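Against the rediscovered masterpiece

I went to see the Karnundale photographs last week, having been told by three separate newspapers that I would come out changed. I came out needing a sandwich. The pictures are good, some of them very good, and I'll get to those. But the show has left me in a bad mood about the way old photography is sold to us now, and I would like to get it out of my system before I start being rude to people at openings.

The story goes like this, and you will have heard it if you have been anywhere near a weekend supplement. A commercial studio in a small town closes. The negatives go into boxes, the boxes go into an outbuilding, and decades later someone opens them and finds a lost eye, a hidden genius, a secret history of ordinary life. A gallery gets involved. Then a publisher, then a film. Skemora, the gallery in this case, has done all of it at once: exhibition, book, a short documentary on a loop in the back room, tote bag.

What the boxes held, according to the wall text, was 2704 negatives. What hangs on the walls is a tiny fraction of that. Everything turns on this, and the exhibition gives it one sentence.
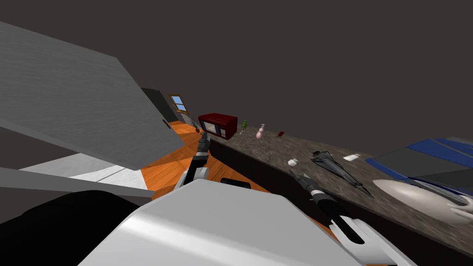

Who took the pictures, and who chose them

Any working studio photographer who exposes 2704 negatives will make some striking ones. I would, and I am not much good. A child moves at the wrong moment, a backdrop slips, a bride looks sideways at something out of shot with an expression that has nothing to do with being a bride. The photographer, who was paid to deliver something else, would have printed the next negative along and sent that to the family. Those were the pictures the studio stood by.

Skemora has hung the others. Nearly every print in the first two rooms is an accident or a reject: the half-blink, the hand reaching in to straighten a collar, the painted lake with a stepladder behind it. They look wonderful to us because we have had decades of art photography teaching us to like exactly this. Somebody sat at a lightbox with that education in their head and went shopping.

I don't object to the shopping. Editing is a real skill and some of the best photography books owe as much to the person who put the sequence together as to the person with the camera. What I object to is that the editor has vanished from the story. The catalogue talks about the studio's "instinct for the unguarded" as though the unguarded pictures were the ones the studio wanted. There's no evidence of that at all. The evidence we have, which is a few order books in a glass case near the cloakroom, suggests it wanted people sitting up straight and looking at the lens.

If you do go, spend some time with those order books. They were the best thing in the building for me. Names of customers are covered up, quite properly, but you can read what was ordered and in what size, and how often somebody came back to complain. One page has the word "again" written in the margin four times. I would have given a whole room to that.

The prints are new

My second grumble is about the prints, and here I am on slightly firmer ground, having spent a good part of my twenties in a darkroom ruining paper.

The photographs on show are large. Very large, some of them, taller than I am. The studio never made anything like this. Its customers bought prints to go in an album or on a mantelpiece, something you held in the hand or looked at from a chair. Blow one of those negatives up to the size of a door and you have made a new object. It may well be a beautiful object (the one of the two sisters with the bicycle is, and I stood in front of it for a long time) but it is Skemora's object, made this year, on modern paper, with modern ideas about how dark a shadow ought to be.

The shadows are very dark. That is the fashion. Everything has been pulled down into a sort of rich, gloomy velvet, so that a perfectly cheerful picture of a shopkeeper's family looks as if a telegram has just arrived. In the glass case there is one small print from the period, made by the studio, and it is pale and open and a bit grey. The big version of the same negative hangs not ten steps away. You would think two different people had taken them. I looked for a label mentioning this and didn't find one.

None of this would bother me if it were discussed. Printing is interpretation, everyone who has done it knows that, and a show that put the two versions side by side and let us argue would be a show I'd go to twice.

Eritz and the limited edition

And then there's the money. You can buy the prints. They come in editions, signed on the back by the estate, and the smallest size is priced at 1230 pounds unframed. The printing firm is Eritz, whose name gets its own panel by the exit, with a paragraph on inks. That panel is longer than the sentence about how the pictures were picked.

I have never understood the limited edition of a photograph by someone who is dead and never limited anything. The whole charm of a negative is that you can go on printing from it. To promise that you'll stop after a certain number is a promise about the market and nothing else. When the photographer is alive and makes the prints, fine, I can see you're paying for a day of their life. When it's a file being sent to a printer, I struggle.

A friend who deals in this sort of thing tells me I'm being naive and that without the sales there would be no cataloguing, no storage and no exhibition. Possibly so. I have heard it said of every archive that has ever been turned into a shop, and now and then it must be true. I'd be more persuaded if the catalogued part of the archive were open for people to look through. At the moment you can see what is for sale.
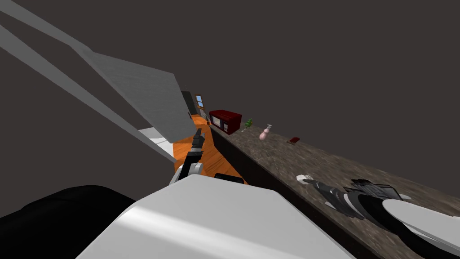
Page last changed: Wed 5 February

The book, which is better

Now for some fairness. The book that goes with the show, published by Huttunen, is a good deal more honest than the walls are. It's a plain thing, no slipcase, and the pictures are printed small. At that size they go back to being what they were. You can turn ten pages of people sitting up straight before you get to the one who isn't, and the one who isn't is funnier and sadder for it.

There is also an essay at the back that does at least raise the matter of selection, though it then hurries off to talk about memory. Essays in photography books always hurry off to talk about memory. I have a shelf of them and I doubt you could tell me which belongs to which if I covered the names. This one quotes the usual people on the usual subjects and uses "haunting" on its first page. But two paragraphs in the middle, about how the studio lit a face for a passport compared with how it lit one for an engagement, are as clear a piece of writing on ordinary commercial practice as I've read in years. More of that, please, and fewer ghosts.

The print run is 3000, if you care about such things, so there's no need to rush. Mine has a slightly crushed corner and I bought it anyway.

What I would have liked to see

I keep thinking about a different exhibition, made from the same boxes. Take one ordinary week of the studio's work and show the lot. Every negative, in order, dull ones included, at the size a customer would have taken home. Put the order book beside it. Let us see how many attempts it took to get the twins to look the same way, and which one the mother paid for.

I suspect it would get fewer visitors and no tote bag. I also suspect that by the end of the wall you'd have a better idea of who this photographer was than you get from all those velvety giants, because you would have seen them at work, being patient or short-tempered, getting bored with the painted lake and going back to it because people liked the painted lake.

I've had the usual emails since I first put this up, a couple of them kind. One reader says I have it in for anything popular. I went back and read my post from October on the seaside postcards, which were about as popular as photographs get, and I was nice about those all the way through. Another says the dark printing was explained in the audio guide. It may have been. The audio guide was extra, so I didn't take one.

The show is on until the spring. Go in the morning, start at the glass case by the cloakroom, and look at the small grey print before you look at anything else.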